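April, afternoon, bench 2
Drinkware sorting, continued from the morning page

Ya-wen's crate came up from stores at 14:20. Mixed lot, clear and tinted, no markings on the crate except Kelemen on one end. Invoice says 24 pieces. Rinsed everything, drained upside down on the rack, wiped the rims with lint-free cloth. Two went to the discard bin, one with a crack running down from the rim and one with a wobble on the flat plate.

Volume check on the tall ones, filled to the brim with tap water, weighed on the Stalter scale (1000 g range, zeroed with the empty cup). The short faceted ones come in at 180 ml and 200 ml. They look the same from a step back, so Benedek's idea of sorting by eye is out. Botond is making up a ring gauge.

Tinted pieces show fingerprints less than the clear ones but scratch the same. The frosted finish holds water longer on the rack. Dry those by hand or they leave a ring on the marble-patterned top.

Layout rules as agreed with Henrike, copied here so I stop asking her:
- clear cups on the pink tray, upright, rims not touching
- tinted cups in a column along the left edge of the tray, off it
- purple at the back, then amber, then green
- tongs at the back wall, lying flat
- anything that does not fit the above stays off the tray until someone decides

The colored column is easy to set and hard to keep straight. The amber one has facets and tends to catch on its neighbor when pushed up close. Leave a finger's width. The tray has a raised rim, so a cup set down half on it will lean. Check the corners first.

Views of the top from this lot, the first with the tray loaded and the tinted column beside it, the second with most of the clear ones off the tray, the third with a wider mix toward the rear:

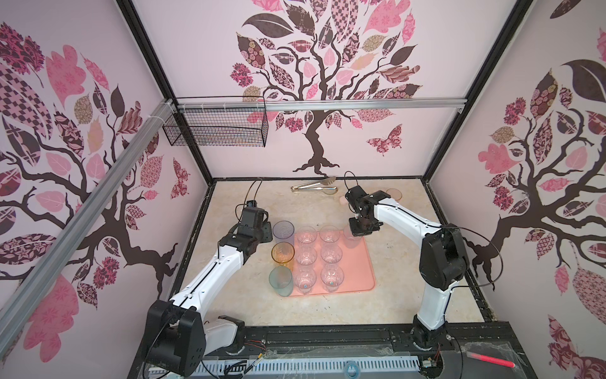
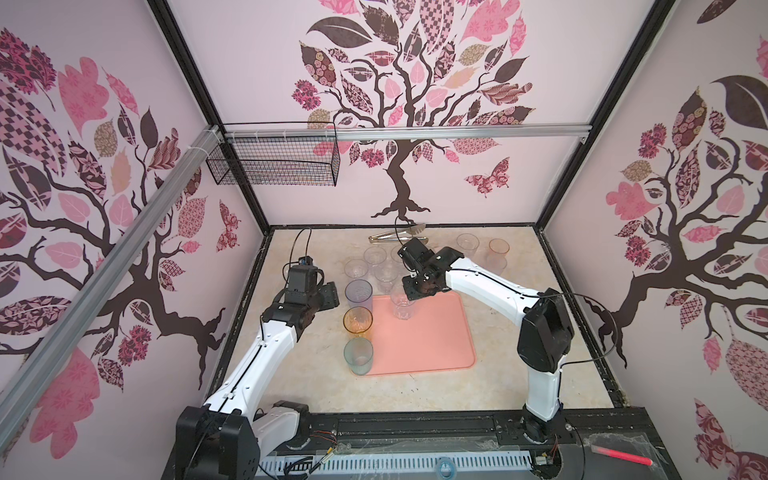
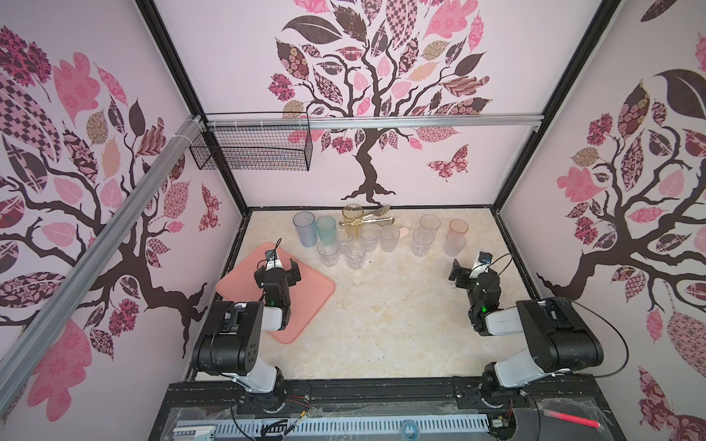

Open points. Svend wants the peach and the amber treated as one color for the sheet. I disagree, they separate fine under the bench lamp, but the Kendau color card has nothing between them, so the entry reads "orange/peach" for now. Mugs with a handle have no row in the sheet at all. Added one, column F left blank.

Stacking: do not nest the faceted ones. One pair stuck after the rinse and needed warm water on the outer cup to free it. The plain clear ones nest and release without trouble up to four high.

To do: ring gauge from Botond, second bottle of the Drirnance rinse aid, new cloths. Ask Ya-wen whether the missing lids were ever in the crate.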